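1 November 2023

Tove's residents got their choir back tonight. Two years of asking, and what settled it was Gudrun Reinholz telling the county office she would sing on their steps until somebody signed the form. I have heard Gudrun sing. They signed.

Thirteen turned up at Karard House, most of them for the cake. Mogens brought his own music stand and no music. Kavitha had typed out the words in letters you could read from a passing plane, and Inger still said they were small.

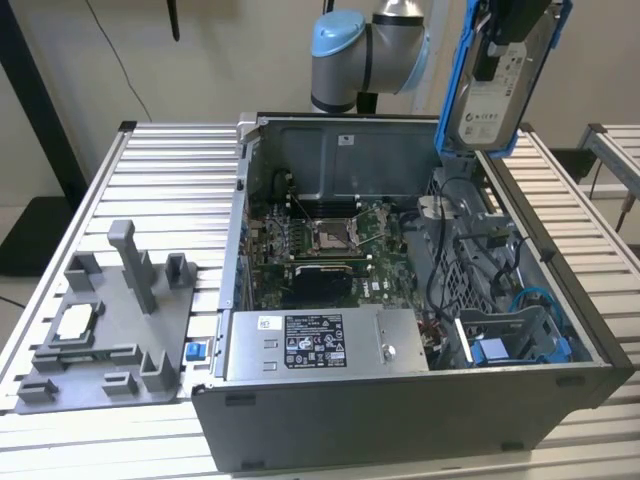
We got through two songs. The first was lovely. The second was also the first, as half the room hadn't noticed we'd moved on.

Mogens wants a solo for the December concert. So does Gudrun. I said we'd see, like a coward, and went to stack chairs.
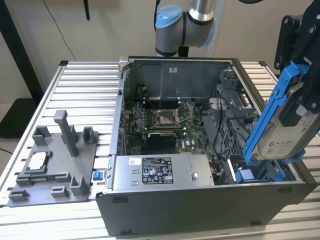
Driving home I kept thinking of Inger, who has said maybe ten words to me since spring and tonight knew every verse. She wants to know if there's practice next week. I told her yes, then remembered I still have to ask Tove for the room. Also owe Kavitha 50 for the cake, which seems like a lot of cake.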